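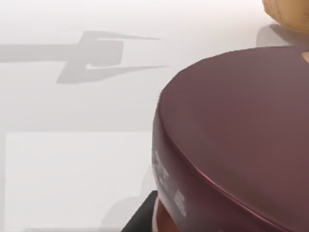
What do you get to see at the Nodine open day? Mostly simulated kitchens, with robot arms learning their way round them before anyone lets them near real crockery.

I went along to the unit at Tendholm on July 26, 2021, and it was busier than I'd expected (233 of us signed the book, and the queue for tea was something else!). The demo kitchen runs entirely on a computer, so there's nothing to sweep up. It's a plain white counter with a microwave, a basket and a small jar with a dark reddish-brown lid, and two arms to work with. I could happily have stood there all afternoon.

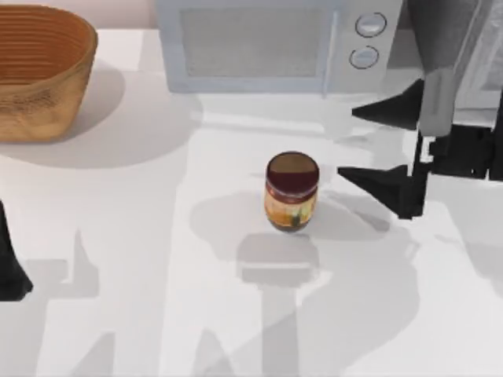

Zsófia Takács told me the jar was harder than it looked, and that she'd rather talk about the goes that went wrong, as they'd had 2,818 of them since February. I liked her for that. She took questions for ages too, including five in a row from a lad who wanted to know if it could make toast.

My own favourite bit was the close-up views, where you get right down by the gripper and everything seems enormous. 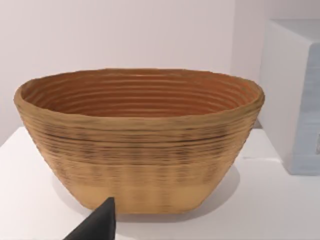 After that we were shown into the back office for a talk on how Nodine plans to try the same jobs on a real counter, though they wouldn't give a date. Parking was dreadful, so get the number 17 bus if they do another one.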